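Projet de semestre, module Habitat et santé
Marlene Chan et Åsmund Nygård
Jan 25, 2021

# Ventilation et humidité dans les petites cuisines de la résidence Larnine

## 1. Contexte

La résidence Larnine a été rénovée par l'entreprise Gill, qui a remplacé les fenêtres mais n'a pas touché aux conduits d'extraction. Depuis, plusieurs locataires se plaignent de buée le matin et de taches sombres dans les angles. Notre travail porte sur les habitudes d'aération et de cuisson. Nous n'avons pas étudié le chauffage, faute de temps.

## 2. Méthode

Nous avons distribué un questionnaire dans les boîtes aux lettres et reçu 53 réponses exploitables. Nous avons ensuite posé des hygromètres dans quatre logements, deux au rez-de-chaussée et deux au dernier étage. Les relevés ont été faits matin et soir, puis saisis dans un tableur. Une première série, commencée en juillet, a été abandonnée : les fenêtres restaient ouvertes toute la journée et les valeurs ne disaient rien sur la hotte.

Le questionnaire demandait à quel moment la hotte est mise en marche, si la porte de la cuisine reste fermée pendant la cuisson et à quand remonte le dernier nettoyage du filtre.

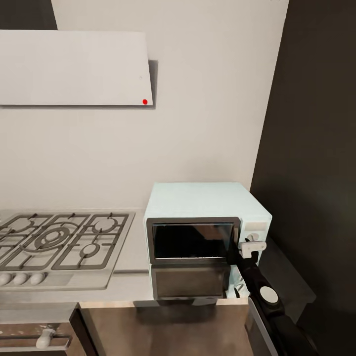
*Fig. 1 – Hotte et plaque de cuisson à gaz, vue de synthèse.*

## 3. Résultats

La plupart des personnes interrogées allument la hotte quand la vapeur ou l'odeur les gêne, donc assez tard. Le bruit est le motif le plus cité par celles qui ne s'en servent pas. Beaucoup ignorent si leur appareil évacue l'air vers l'extérieur ou le recycle.

Dans les logements du rez-de-chaussée, l'humidité reste élevée longtemps après le repas du soir. Au dernier étage elle redescend plus vite, sauf les jours où du linge sèche dans la pièce. Ce point n'était pas prévu dans le questionnaire et nous l'avons relevé en discutant avec les occupants.

## 4. Limites

L'échantillon est petit et les hygromètres, de marque Promatden, n'ont pas été étalonnés entre eux. Un relevé du soir manque pour l'un des logements du dernier étage. Le gestionnaire, la société Musell, ne nous a pas transmis les plans des conduits.

## 5. Suites proposées

- Mesurer le débit aux bouches d'extraction.
- Distribuer une fiche sur l'entretien des filtres.
- Refaire les relevés en hiver avec des appareils étalonnés.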